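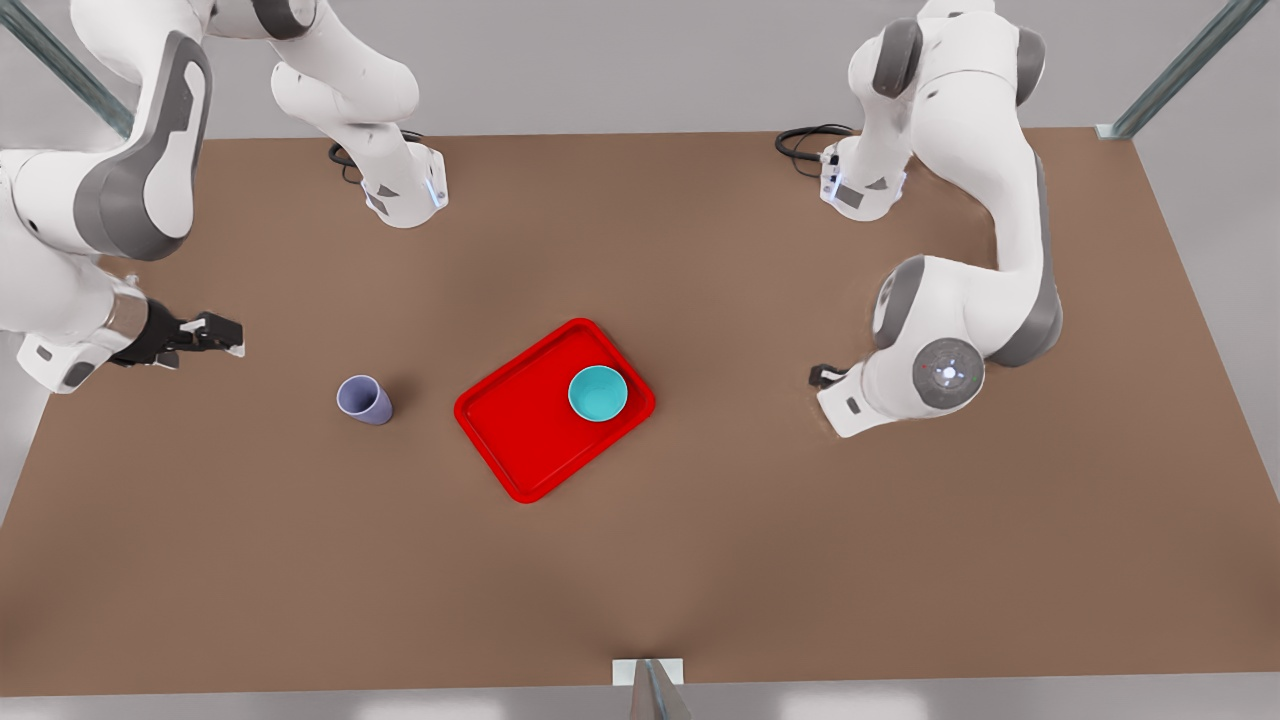
Tabletop seen from above, simulated.

Home > Forum > Tea & Tisanes > Brewing > Cold Brew

Thread: Hibiscus blends, cold brew, sediment after 6 hours
Replies | Views 1,313 | Share 2

steepcurve
Looking for data points on the Fekdale hibiscus and rosehip blend, the loose one in the gray pouch. Cold brewed in the fridge at 12 g per liter, it throws a fine reddish sediment by hour 6. Same water, same jar, same dose with the Drivholm hibiscus gives almost none. I strain both through the same steel mesh. Cup quality is fine apart from a slightly chalky finish in the last third of the jar. Is this particle size, or is something coming out of solution?

lowtannin
Particle size. Fekdale cuts the rosehip very fine. Put a spoonful of dry blend in a tea strainer and tap it over white paper. You will get a visible layer of dust. Drivholm uses a coarser cut and far less rosehip.

steepcurve
Tapped it. Plenty of dust, mostly orange-brown. That explains part of it. The sediment in the jar is redder than the dust, though.

kettle_log
It would be. Rosehip dust takes up color from the hibiscus within minutes. Rinse the sediment in clean water a couple of times and it goes back toward orange.

oolongitude
I don't agree that it is all dust. I get haze in hibiscus cold brew even after a paper filter, and it gets worse the second day. Rosehip has a lot of pectin. Some of that goes into the water and then clumps. With hard water it is more obvious. What is your hardness?

steepcurve
Tap, moderately hard per the utility. I don't have a number.

lowtannin
Haze and sediment are two different complaints. The OP described sediment that settles. Pectin haze mostly stays suspended. If it drops to the bottom and can be poured off, it is solids.

oolongitude
At 6 hours, yes. Leave it for 36 and some of the haze settles as well. I have done this side by side with bottled low-mineral water and tap. The tap jar had a soft layer on the bottom, the other had a thin one. Both were paper filtered at the start of the rest, so there was no dust left to settle.

kettle_log
Paper filtered after how long a steep?

oolongitude
8 hours, then filtered, then rested cold. The blend was Kumen red fruit, so not identical to Fekdale, but rosehip is second on the label.

kettle_log
Then that result is for Kumen. It has apple pieces too, and apple is another pectin source. I would not carry it over to Fekdale without running it.

oolongitude
Fair. I still expect the same direction.

steepcurve
Plan for Saturday: two jars of Fekdale, both sifted dry first. One tap, one bottled. Steel mesh on both at 6 hours, then paper.

lowtannin
Add a third jar, unsifted, tap. Otherwise you can't separate the sifting from the water.

driedpeel
Or buy the Munshi whole-calyx hibiscus, add your own rosehip shells, and skip the problem. Whole flowers, no dust to speak of. Needs a longer steep – 10 hours minimum in the fridge – and it is a bit sharper.

lowtannin
Sharper is an understatement. At 12 g per liter it is too sour for most people without sugar. Drop to 8.

driedpeel
I drink it at 12. Preference.

steepcurve
Results. Sifted tap: thin layer at the bottom, roughly a quarter of what I had before. Sifted bottled: thinner again, but close. Unsifted tap: same as my first post. Chalky finish gone in both sifted jars. Color slightly lighter in the bottled water. Haven't done the long rest yet.

lowtannin
So mostly dust.

oolongitude
Mostly dust at 6 hours. Post the long rest when you have it.

Previous thread | Next thread | Back to Cold Brew

3 comments from readers

guest_mm: Does sifting waste much of the blend? My pouch is small and the dust looks like a good part of it.

steepcurve: I keep the dust and use it hot, in a paper bag filter. Short steep, three minutes. Tastes mostly of rosehip.

tisane_rack: Same sediment with the Fekdale pouch I opened in October. The one before it was coarser, so the cut may vary by batch.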